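Subject: Re: [commonroom] Clearing the pool table, again

Someone wrote:
> I went down to the common room at 19:00 hoping for a quiet game
> and found that the table has gone back to being a shelf. I thought
> we settled this in May. Could we please agree that (a) it is a pool
> table, (b) things that are not balls, cues or chalk live elsewhere,
> and (c) somebody other than me says so next time? I also can't find
> the chalk. I am not accusing the detergent, but I have my suspicions.

(a) Agreed. (b) Agreed in principle, in the way I agree in principle with flossing. (c) Consider this message my contribution.

I've been down twice since you wrote, and I'd like to set out the state of things for those on the list who only come in by the Brarnby Street door and believe we own a nice green table in a nice clear room.

First, the cables. We voted ages ago that cables go in the gray tub under the window. The gray tub contains one extension cord and a paperback. Everything else is in the corner in a knot, and the knot has reached the felt. I tried pulling one end to see what moved, and what moved was all of it. I'm told half of them belong to the Grarnen people and the other half belong to "the room," meaning they belong to whoever gets annoyed first.

Second, the detergent. It's a big jug with a round blue label, the kind you buy when you're planning to stay somewhere a long time.

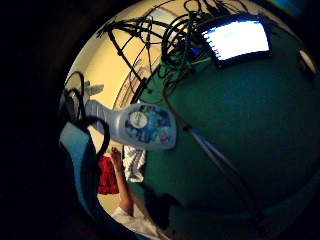

The laundry is one floor up, and I can see how a person carrying a basket and a jug might set one of them down to get the door. What I can't see is how they then got all the way through a wash cycle without missing it. If it's yours, it will be on the shelf over the dryers from tonight. If it's still there in a week I'm going to start using it, and I use too much.

I'd also like to say a word for the felt, which can't speak for itself. We had it redone by Zapata, and the bill came to 300 after we did the stripping ourselves and talked them down. To save anyone looking it up, a whole new table of that size starts at 1000 and goes on upward until you feel unwell. Felt can take chalk, elbows and the occasional terrible break shot. It does not like liquid soap, and it doesn't like having plugs dragged over it with the prongs down. If you have to move a monitor, carry it. Don't slide it. I know it slides beautifully.

For the record, I'm not one of those people who think the table should be kept under a cover and visited. I like it when people lean on it and talk. I have eaten a sandwich over it, though I'd ask you not to repeat that outside the list. It's the only flat thing in the building at a decent height, and of course things land there. My complaint is about the things that land and then stay on for the season.

So, proposed rules, shorter than last time:

Cables go in the gray tub. Take the paperback home, whoever you are.

Bottles of any kind go on the floor or the side shelf. A cap that's "basically on" is off.

Small boxes and gadgets don't go on the rails. People bank shots off those.

If you're using the table for something else, fine, but clear it by 8 in the evening so the players can have it.

Put the balls back in the rack when you're done, all of them. Last time I set up I was two short, and I had to play a kind of pool I'd made up.

On the cable knot, I'll bring labels and a marker and go through it with anyone who wants to come. Up to four people, please, as the corner won't hold more and the conversation gets stupid. Anything without an owner goes to the Rirnance swap box, where I expect it will be picked up by the same people who left it here.

As for the chalk, I found one cube. It was in the corner pocket nearest the radiator, which is more than I've managed to put there all year. It's now on the hook shelf with the cues — please leave it there, as I've already ordered more and been teased about how much.
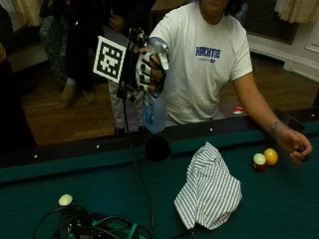
Posted by: the list moderator
Role: Keeper of the pool table (unpaid, unelected)

P.S. A couple of you replied off-list to ask whether a drink on the rail counts as a bottle. Yes. So does a water bottle with a really good lid. I have a really good lid too, and mine goes on the side shelf with everyone else's.

P.P.S. Replies to the list, please, and trim the quotes. The last thread on this got so long that the original question was about the dartboard.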